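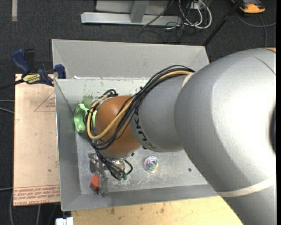
Jun 13, 2020

Rain until lunch, so the great hedge campaign is off again and I have had to be indoors with my conscience. Tackled the family papers instead. They live in a Jondell biscuit tin under the stairs, along with a dead torch and 17 keys to locks we have never owned.

Found the receipt for the piano. Great-grandfather paid 313 for it, currency not stated, and by all accounts it was out of tune before it left the shop. It still is. I played two bars of something after lunch and next door shut their window.

Wrote to the Firkudness parish office about the missing baptism. Their last reply said the register "may have been damp", which I took as a general comment on Firkudness. The Domański side is no better. One letter swears they came over from Gresberg with nothing, another complains at length about the cost of shipping the wardrobe.

Baked bread. It has the weight and finish of a kerbstone. Ate it anyway, with soup, and told myself the crust was rustic.

Evening dry, naturally, once it was too late for the hedge. Must ring about the gutter.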